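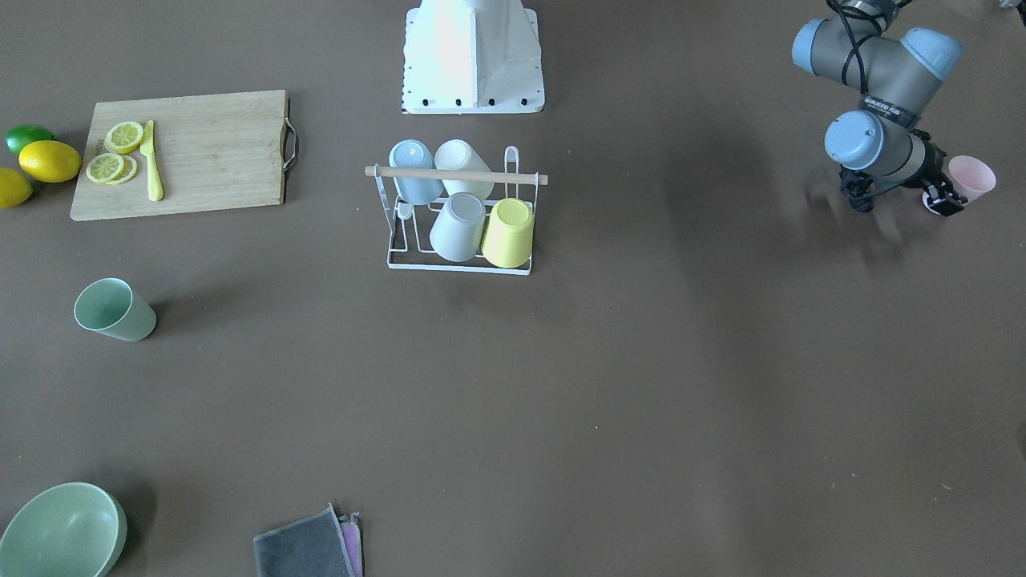
El brazo izquierdo sujeta un vaso rosa junto al escurreplatos, en la mesa de ensayos de Forkari.

Gwion Howells empieza a grabar a las 9 de la mañana y no le gusta que le hablen durante los primeros intentos. Su equipo reúne ejemplos para Loner, un sistema que debe aprender a ordenar una cocina mirando cómo lo hace una persona que guía el robot a distancia. En abril tenían ya 960 demostraciones guardadas.

Cada ejemplo dura poco: la pinza toma un vaso, lo gira y lo lleva al escurridor. Después se cambian las cosas de lugar – los limones, la tabla, el paño – y se repite. «Si todo está siempre igual, el sistema aprende la mesa y no la tarea», me explica Howells.

De cada 12 intentos, el equipo aparta dos, casi siempre por un movimiento dudoso del operador. Estos no se borran. Van a otra carpeta, que revisa Goicoechea al final de la jornada.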